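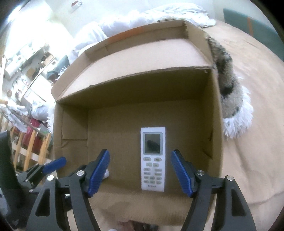
Merkley Universal AC Remote, white: long-term review

I have owned three remotes for the air conditioner in my back bedroom. The first came with the unit and went to live behind a radiator. The second was a secondhand original that cost more than dinner for two and worked for 15 days. The third is the Merkley, and I have had it long enough to have opinions.

It is a tall white slab with rounded corners, a small gray-rimmed screen near the top and a great many pale gray rubber buttons underneath. As an object it has all the glamour of a dentist's intercom. My sister-in-law, Liudmyla Stasiv, who designs kitchens and can't help herself, picked it up and asked whether it came in a color. It does not. It comes in remote.

Setup

You hold down a button, type in a four-digit code for your brand of air conditioner, and hope. The code list is a folded sheet printed in a size suitable for ants. My unit is an elderly Drareck, and the sheet gives two codes for it, 2208 and 3167. The first one turned the unit on and then would not turn it off, which I can see being a selling point in July. The second did everything. If neither works there is an automatic search, where the remote fires off codes one after another and you stab at a button when the machine beeps. I tried it out of curiosity and overshot every time. My reflexes are not what the manual assumes.

Write your code down somewhere. Change the batteries slowly and the remote forgets who you are, and then it's back to the ant sheet.

Buttons

The two big oval ones at the top are the ones you'll use. They are easy to find with a thumb in the dark and have a decent amount of give. Under them come the smaller ones, in pairs and trios, and here Merkley has been generous. I have a button for swing and another button for a different kind of swing. I have one marked "Health" that lights a tiny leaf on the screen and has had no effect on my health. The rubber is soft and slightly grippy and collects lint like a good pair of black pants.

Screen

Readable straight on, fairly hopeless from the side, and there's no backlight. With the power off it goes completely blank, so there's no clock to glance at. For the price I can't complain much, though I have.

Range

Fine across the bedroom, and fine from the hallway if you aim properly. It will not go around a corner. My neighbor Amândio Gouveia has the Okafor version, which is smaller and has a backlight, and he says his works from the couch through an open door. He also says his car gets better mileage than mine, so make of that what you will.

Storage

No wall bracket is included. It will stand on its end if you lean it against something, and mine did a whole fall in the cardboard box with the spare filters and the extension cord. Lay it flat in a drawer and some of the buttons will get pressed by whatever else is in there – I came home in January to a bedroom set to 60 degrees. Take the batteries out for the winter.

Verdict

It's ugly, it has too many buttons and it works. I give it 8 out of ten, with a point off for the missing backlight and another for the leaf. Buy the Okafor if you need to see what you're doing at night. Otherwise get this one and keep the code taped inside the closet door, where mine is now.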